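Clostport toy library to reopen in larger rooms in September

The Clostport toy library will reopen in September in the former council depot on Nita Street, after five months in temporary storage. The new rooms have 500 shelf positions. The old premises behind the swimming pool were closed when the roof was found to be leaking over the main store.

Membership stands at 363 households. The catalogue lists 3791 items, counting each puzzle, costume and set of play food as one item. Many sets are kept together in a single tub, so the shelf positions are expected to be enough for the stock not out on loan.

Loan conditions

The standard loan period changes from two weeks to three. Members may hold up to 4 items at a time, as before. Large outdoor items such as ride-on cars and climbing frames count as two. Renewals can be made once, by telephone or at the desk, unless another household has reserved the item.

Play food is now catalogued by set. Loose pieces that cannot be matched to a set will be sorted by type and offered at the desk as top-up pieces, with no loan limit. A missing piece no longer holds up a return, but it must be noted on the card. 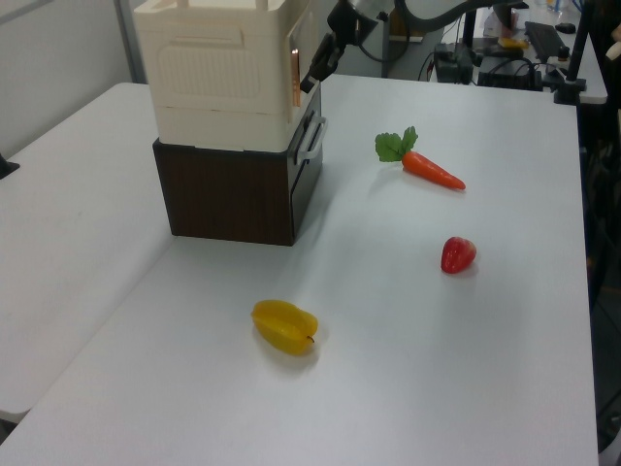
Cleaning and returns

Hard plastic toys are to be returned clean and dry. The library recommends warm water and ordinary dish detergent, followed by air drying on a rack. Toys with batteries should be wiped with a damp cloth only, and the batteries removed before return. Fabric items are washed by the library and should be handed back in the bag supplied.

Returns will be checked on a bench beside the entrance and then held for one day before they go back on the shelf. At the old premises, returned items were often shelved the same afternoon, and the annual stocktake recorded a number of incomplete sets that had gone out again without being checked.

Trays and tubs used to carry toys home are library property and carry their own stock label. They should come back with the toys they went out with. A replacement fee applies to trays and tubs not returned after two reminders.

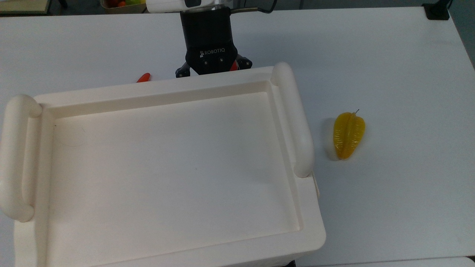
Building works

The depot required new flooring, a ramp at the street door and a change to the lighting circuit. Shelving was supplied by Dridirel under a contract that also covers installation and wall fixing. The lowest shelves are set at a height that children can reach, and the top row is reserved for duplicate stock and items awaiting repair.

Over half of the cost was met from a council grants program for community facilities. The remainder came from membership fees and the sale of surplus stock. Annual fees will not change this year.

Heating in the rear room has not yet been connected. Until that work is finished the room will be used for storage only, and the Saturday playgroup will meet in the front room. Numbers will be capped, and families are asked to book by telephone.

The Mikuš collection of wooden puzzles, donated to the library last year, is still being catalogued. It will be available for use on the premises first and for loan at a later date.

Parking and access

Two short-stay spaces are marked outside the street door. The yard behind the depot remains in use by council vehicles and is closed to the public. Prams can be left in the covered area beside the ramp.

Loans held over from the old premises are not overdue and can be returned at any time in the first month after opening.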